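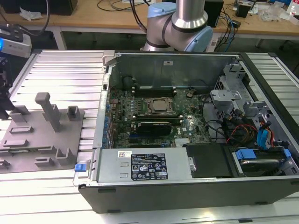
Figure 3. Disassembly cell with an opened desktop tower on the extrusion table. The fixture plate is to the left of the case.

Home | Current Issue | Archive | For Authors | Contact

4. Working rules for the cell

4.1 Scope

The rules in this section apply to the teardown of desktop computers in a shared cell, where a person and a collaborative arm work on the same case at different times. They were written for the Jundine cell and later used with small changes at the Nokard site. They do not replace the risk assessment that any such cell needs before it is switched on. They cover the daily habits that a risk assessment tends to leave out: how the case is placed, what may be left on the table, and what has to be written down.

We started from the operator checklist in the Turnodeo handbook, which has 99 items. Most of these concern start-up and shutdown of the arm and were kept as they stand. The ones on part handling assumed a conveyor and did not fit a fixed table, so we dropped them and wrote our own.

4.2 Placement of the case

The tower is laid on its side with the side panel off and the interior facing up. The power supply runs along the near side, so that its label can be read from the operator's position without leaning over the table. The drive cage goes to the right. The same orientation is used for every tower of the same type, even when another would make one step easier. In early trials operators turned the case to suit themselves, and the taught positions then had to be checked again each time.

The fixture plate stays to the left of the case and is not moved during a session. If the plate has been bumped, the session stops and the plate position is measured again. A visual check is not enough. The raised holders can look right and still be off by more than the program allows.

Nothing loose is allowed on the extrusion table. The desk behind it is treated as storage and falls outside the rule, but cables crossing that desk must not be able to reach the arm in any of its taught poses. This was the rule most often broken in both sites.

4.3 Electrical condition

Each tower is unplugged and logged before it enters the cell. The log entry gives the case number, the rating copied from the power supply label, and the time of unplugging. The power supply housing is never opened in the cell, by hand or by tool. Wires are not cut. A connector that will not release is marked and left for the manual bench – this costs time, but a pulled wire can damage a board that might have been reused.

4.4 Exposed processor

Once the cooler has been removed, the processor and its socket are the parts most easily damaged by a dropped tool or a wrong move. From that point the arm runs at its reduced speed and keeps a set clearance above the socket. We used 400 mm for travel moves across the open case. A lower travel height of 330 mm was tried at Nokard and given up, because drive cages on some models stand higher than the board around them.

Figure 4 gives a second view of the cell with the socket exposed. The retention frame and the memory slots sit close together, and a path that is safe for one is not always safe for the other. Approach to the memory slots is therefore programmed as a separate move, with its own stop point.

Up to 8 towers may be handled in one session. After that the operator repeats the start-up check, including the stop button and the sensor light.

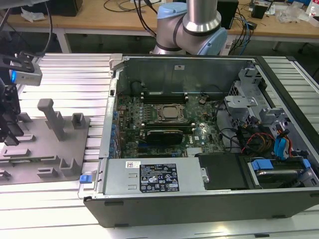
Figure 4. Second view of the cell: opened tower, exposed processor socket and fixture plate.

4.5 Records and changes

Every stop is recorded, planned or not, with a short reason in the operator's own words. We tried a fixed list of reasons first. Operators picked "other" so often that the list was of little use.

A change to a taught position needs a second person to sign for it. A change to a speed or a clearance also needs a new line in the risk assessment. The Kaczorowski template was used for this at both sites – it is short enough to be filled in at the table. Old versions of the program are kept until the end of the project, and the version number goes at the top of each session log.

Comments (3)

benchtech_r
We use nearly the same rule for orientation. Does it hold for small form factor cases? Ours don't sit flat on extrusion without shims.

marlowe22
In 4.4, is the clearance measured from the table or from the top edge of the case? It reads both ways to me.

oldsolder
Agree on keeping the free text for stops. We went back to it in September after a year of drop-down menus.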